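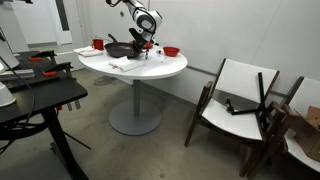

# Gitano Tabletop Set: recording rules

Search this repository Go to file

Gitano is a set of 2,000 arm recordings made at a round pedestal table with kitchen items on it: a frying pan, a red mug, a shallow red bowl, folded napkins. This file lists the rules operators follow. Maintainer: Nabila Kwok, Gonico.

## Before a run

- Check that the table does not rock. Redo the base check if the table has been moved.
- Keep cables off the part of the floor where the operator walks.
- Set the items out by the layout card. Napkins go down folded.
- Cookware is used cold and empty. No food, no liquid.
- Chairs stay by the wall, out of the arm's reach.

## During a run

- One operator, one spotter. The spotter holds the stop button and does nothing else.
- Nobody reaches over the tabletop while the arm is powered.
- Grip pans at the rim or the handle. Stop if the pan tips or slides toward the edge.
- Maximum run length is 30 seconds.
- After 2 failed grasps in a row, end the run and label it `failed`. Do not delete it.

## After a run

Park the arm, then reset the items. Write the layout number in the log before starting the next run. Operators change over every 30 minutes.

## Changes

2022-10-19: pan rule added, taken from the Vollby rig notes. The older Raju layouts were recorded without it and are kept in `raju/`.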